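Shared Kitchen and Meeting Room, Nanwood
Progress report to the Goreo fund, covering the period to the end of November

Summary

The fund asked for a plain account of what its money has done to the meeting room, and whether the second payment should be released. My answer is that the table is good, the washing-up arrangements are half thought through, and the claims made for both in the original application were too generous. I would release the payment, with conditions set out further down.

The table

The old folding tables are gone and the wood-topped table from Seok is in. It has a pale top with a long wavy grain, and it wipes down quickly after meals. The supplier's sheet promises a surface that "resists everyday kitchen use." I don't know what that means and neither did the supplier when we asked. We have had hot drinks, flour paste and one bad afternoon with beets on it. The beets came off. I would not read much into that after a single month.

The application said the new table would let us run 58 sessions in the first half year. We have run 30, and several of those were meetings that would have happened at the folding tables anyway. I have left them in the total for the sake of consistency with earlier reports, but the fund should know that they are there.

The top has a soft shine under the ceiling lights. Two groups complained of glare when reading printed recipes. Flelon, who did the fitting, suggested lower-wattage bulbs. We have not bought them, and I would like to see the complaint come up again before we spend anything on it.

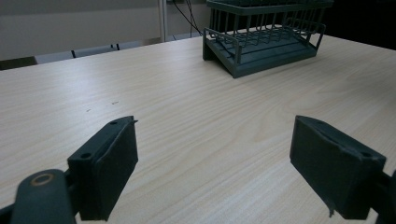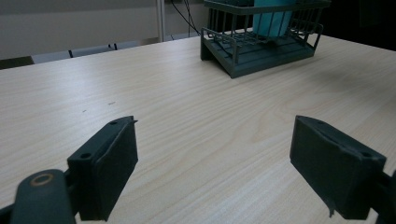

Room and Furniture

Dish rack

The dish rack is dark green-gray and lives on the table during sessions, toward the far side. The plan was for it to stay by the sink. It ended up on the table in the first week, when people found they were carrying plates across the room to reach it, and it has been there ever since. This takes up working space that the application counted as usable. It also means drips. We now put a towel under the rack when it is full, and the towel is frequently forgotten.

A wall-mounted rack was quoted by Flelon and turned down on price. I think that was the right decision at the time. If the rack is going to stay on the table for good, though, we should stop describing the table as clear space in our reports, this one included.

Seating and cables

Chairs are adequate. The cables at that end of the room still hang loose. They were listed as "to be tidied" in the last report and I am listing them again. The wall behind is gray and makes that end of the room feel darker than the rest. Repainting was never in the budget and I am not asking for it.

What has not been shown

The application argued that a better table would bring in new groups. There are 2 new bookings, and both came through a notice in the library. Neither group mentioned the table when they signed up. I can't connect the spending to the bookings and would rather not pretend to.

Requested conditions for the second payment

Fix the cables before any new purchases.
Decide where the dish rack goes and write it into the room rules.
Drop the figure of 58 and set a target based on actual use.
Check the tabletop again in spring for stains and lifting at the edges.

The remaining receipts from Seok will follow when the delivery charge has been corrected. It was billed twice.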